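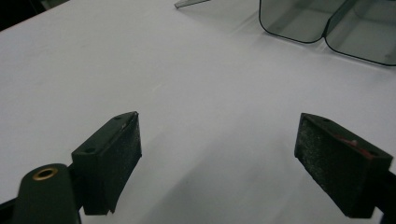
The padded fingers of a hand-held gripper over a white tabletop, with a two-compartment container on the far side.

The Skanmont guidelines are a set of good-practice rules for recording manipulation tasks with hand-held grippers. They cover the state of the tool, the layout of the work surface and the way recordings are kept or rejected. The guidelines are voluntary and have no legal force, but several laboratories and contractors require them in their agreements with outside operators.

Background

The first draft was written by Rajeshwari Nambiar and Pak-hei Siu at Skanmont, a testing workshop that supplied recordings to other groups. Two of its clients, Hudside and Owino, had been using different rules for the same kind of work, and recordings made for one could not easily be used by the other. The draft combined both sets of rules into a single text of 14 clauses. A revised version, edited by Glenys Hapeta, came out the following June and dropped a clause on room temperature.

Tool condition

Finger pads are treated as wearing parts. The operator checks both pads before each session for tears, lifting edges and hardened spots. Slight fraying along a lower edge is allowed if the gripping area is whole. Pads are replaced in pairs — a new pad facing an old one is listed as a fault. Screws and bushings in the linkage are checked by hand, and any play is written in the log.

Work surface

The surface should be matte and of one color. Containers are placed toward the far side so that the fingers can open fully in front of them. Soft shadows from the tool are accepted. Hard shadows and glare spots are not, and lamps must be moved or covered until they are gone. Clear and tinted plastic items are permitted, but they have to be noted on the session sheet.

Start and end of a recording

Each recording begins with the fingers open and held clear of the surface. The operator holds this position for a short pause, carries out the task and returns to an open position before stopping. A recording in which the tool is put down partway is rejected in full. Operators take a break after every 10 recordings.

Use and criticism

Drodudetti adopted the guidelines with changes, among them a longer opening pause. Xuelian Kang reviewed 438 session sheets from three sites and found that the pad check was the step most often left blank. Tamsin McAlister has argued that the surface rules are too strict, as robots trained on such recordings may later work on patterned or cluttered tables. The current text permits patterned surfaces in a separate class of recordings, which must be stored apart from the main set.

See also

End effector
Learning from demonstration
Tool calibration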